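Naden Shelf Challenge

The Naden Shelf Challenge is a student robotics competition in which teams train a robot arm to pick up everyday items and put them back in their proper place on open shelving. It is run as a term-long project by the Naden robotics club and is open to students in the second year or above. Teams do not write motion programs by hand. They record demonstrations with a hand-held gripper, train a control policy on the recordings, and are scored on how the policy performs on an arm that they have not been allowed to touch until the test day.

The competition is usually called "the Shelf" by those who take part in it. It grew out of an optional unit in the club's winter programme and still follows the same timetable, opening in January and closing before the spring examinations.

Background

The club's earlier contests were line-following and maze events using small wheeled robots. Entries had become very similar from year to year, as most teams began from the same published code and changed only the tuning values. The Shelf was introduced as a replacement for the maze event. It was meant to move the effort from programming to the collection and checking of data, a subject that the taught courses covered only in outline.

The first season used a single table and a set of foam blocks. The blocks were dropped after one term. Policies trained on them gave good scores but failed on almost any other object, and the organisers judged that the task said little about the quality of the data. Later seasons have used household and office items of mixed size and stiffness, among them cartons, bottles, cloths and small bagged parts.

Equipment

Each team is issued with one hand-held gripper, a storage card and a set of printed square markers. The gripper has two fingers, closed by a trigger, and carries a wide-angle camera fixed above them. The camera sees the fingers and the area in front of them in the same way that the camera on the test arm does, so that a recording made by hand can be used for training without conversion between viewpoints.

The printed markers are used for scale and for recovering the position of the gripper during a recording. At least one must be in place at each recording site. Teams may add more, but may not move any marker during a session. A marker that has been bent or has lifted at a corner must be replaced, and recordings made with it are normally discarded.

The test arm, known as Drasis, is a six-joint arm on a fixed base. Its fingers are identical to those of the hand-held grippers. Drasis is kept locked outside test days, and the organisers alone may change its settings.

Recordings are uploaded to Nyarko, a file store and checking tool written by former members of the club. Nyarko rejects recordings in which the position of the gripper cannot be recovered, and reports the reason in a short log. The most frequent causes are fast turning of the wrist, a blocked lens and long periods facing a plain surface.

Recording

Recording takes place in ordinary working rooms. The rules require at least three sites per team, and the sites must differ in lighting and in the layout of furniture. Shelving, desks and storage corners are all accepted. Rooms do not have to be cleared beforehand, and people may remain at work in them.

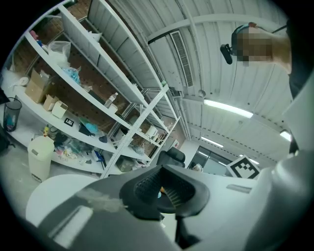
A demonstration begins with the gripper held still for two seconds and ends when the item has been released and the fingers are clear of it. Anything between these points is kept, including a missed grasp, provided that the operator goes on to complete the task. Teams are advised to include a small number of such recoveries. Policies trained only on clean demonstrations tend to stop, or to repeat the same movement, after the first missed grasp.

Sessions are limited to 60 minutes for each operator. The limit was brought in when the club found that rejected recordings became more common towards the end of long sessions, mainly through hurried movement. Operators may return to the same site after a break of 30 minutes. One member of each pair records while the other keeps a written sheet with the item, the shelf level and any fault.

Shelves are harder to record than tables. The uprights restrict the approach of the gripper, and the upper levels have to be reached with the arm raised, so that much of the view is filled by the ceiling. Light fittings near the centre of the view can cause the camera to darken the rest of the picture. Most teams deal with this by fixing the exposure before the session. Some prefer to leave it automatic and accept a higher rate of rejection.

Items in thin plastic bags cause separate problems. The bag moves when touched and reflects light from different points as the gripper approaches. Since the third season, each team's item list must include at least one bagged item.

Data limits

A team may submit no more than 3000 demonstrations. The ceiling was set to stop large teams from gaining an advantage by volume alone, and in practice it is seldom reached. The winning entry in the most recent season, from a team named Medix, used 873. Medix had recorded a larger set and removed those in which the approach angle was close to that of an earlier demonstration.

Exchange of data between teams is permitted if both declare it. Borrowed demonstrations count towards the ceiling of the team that uses them. Recordings made by paid staff or by former members are not permitted.

Training

Training is carried out on a shared machine, with a fixed allowance of hours for each team. A reference training script is supplied and may be altered. Changes to the script must be handed in with the final entry, together with a short note on their effect. The organisers have reported that such changes account for less of the spread in scores than the choice of demonstrations does, although no formal comparison has been made.

Teams may submit a trial policy once a week. It is run on Drasis by the organisers on Thursday evening, and the team receives a video and a list of outcomes, but no joint data.

Scoring

The final test consists of a series of attempts at a shelf not used by any team for recording. Four of the items are taken from the published list and two are new. Points are given for a secure grasp, for placing the item on the correct level and for leaving neighbouring items undisturbed. An attempt ends after a fixed time, or at once if the arm touches an upright with enough force to trip its safety stop.

The written report is marked separately and makes up a quarter of the total. It must include an account of the demonstrations that were thrown away. Reports that give only the number kept are returned for correction – a rule that has produced more complaints than any other.

Reception

Student feedback has been mixed with regard to workload. Recording is slow and repetitive, and smaller teams have found it hard to fill three sites within the term. The requirement for a third site was relaxed for teams of two, then restored when their policies proved weaker under unfamiliar lighting.

Teaching staff have made use of the rejected recordings in a practical class on camera tracking, where students are given the Nyarko logs with the reasons removed and asked to supply them. A version of the task with two arms has been proposed but has not been adopted, as only one arm is available.

See also

Drasis (robot arm)
Nyarko file store
Naden maze event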